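How a Boxing Match Is Scored
A guide for young readers from the Riltine Amateur Boxing Association

Many people think that a boxing match can only end when one boxer is knocked down and cannot get up. In amateur boxing this is quite rare. Most bouts last for the full time, and the winner is chosen by judges who sit beside the ring. This page explains what the judges look for and how their scores are added up.

Rounds and rests

A boxing match is called a bout. A bout is divided into short periods called rounds, and a bell is rung at the start and end of each one. In our senior competitions there are 3 rounds, and each round lasts for 3 minutes. Between rounds the boxers go back to their corners, sit on a stool and listen to their coach. Younger boxers have shorter rounds. The length depends on their age group, and it is printed in the programme for each event.

One boxer is always given the red corner and the other the blue corner. The colours help the judges to record their scores correctly. They have nothing to do with who is expected to win.

Who is in charge?

The referee is the only official inside the ring. The referee makes sure that both boxers follow the rules, and may stop the bout at any time if a boxer is hurt or is no longer able to defend himself or herself. A boxer must obey the referee at once. When the referee says "stop", both boxers must stop boxing. When the referee says "break", both must take a step back before they carry on.

The judges sit outside the ring, on different sides. They are placed apart so that each judge has a different view, and they are not allowed to talk to one another during the bout. A punch that is hidden from one judge may be seen clearly by another.

What counts as a good punch?

A punch scores when it lands cleanly with the knuckle part of the glove on the front or side of the head, or on the front or side of the body above the belt. A punch that lands on the arms or gloves of the other boxer does not score. Neither does a slap with the open glove.

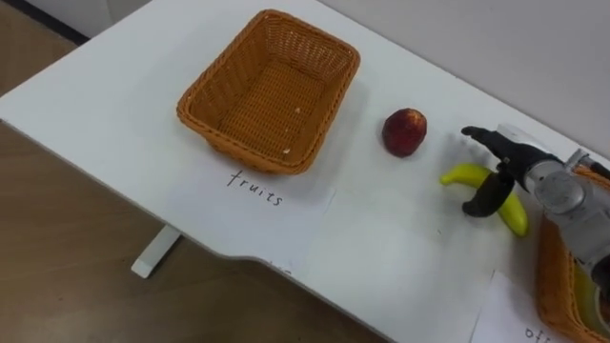 Judges also consider how well each boxer controls the round. A boxer who moves well, chooses the right moment to punch and avoids being hit is showing skill. If the number of clean punches is nearly equal, these things may decide who has won the round.

Adding up the scores

At the end of each round, every judge gives 10 points to the boxer who did better. The other boxer is given a lower score, which is usually 9. If one boxer was much stronger, the score may be 10 to 8 – or even lower in a very one-sided round.

At the end of the bout, each judge's points are added together. Suppose that the red boxer wins two rounds by 10 to 9, and the blue boxer wins one round by 10 to 9. The red boxer then has 29 points and the blue boxer has 28. That judge has chosen the red boxer. The boxer chosen by most of the judges is the winner.

If all the judges choose the same boxer, the result is called a unanimous decision. If they do not all agree, it is called a split decision. A split decision is still a proper win.

Fouls and warnings

Some actions are against the rules. They include hitting below the belt, hitting the back of the head, holding, and pushing with the head. For a small foul the referee may give a caution. For a serious or repeated foul the referee may give a warning, and a warning takes a point away from the boxer's score. A boxer who continues to break the rules can be disqualified.

Watching a bout

The Association holds its junior finals at the Tokow Hall each March. Last season 62 boxers from 13 clubs took part, including teams from Brakato and Ogunleye. Children may attend with an adult, and doors open at 10 am.

Visitors are asked to remain seated during each round and not to shout instructions to the boxers. Clapping at the end of a round is welcome. Score sheets for young spectators are available at the entrance desk, together with pencils.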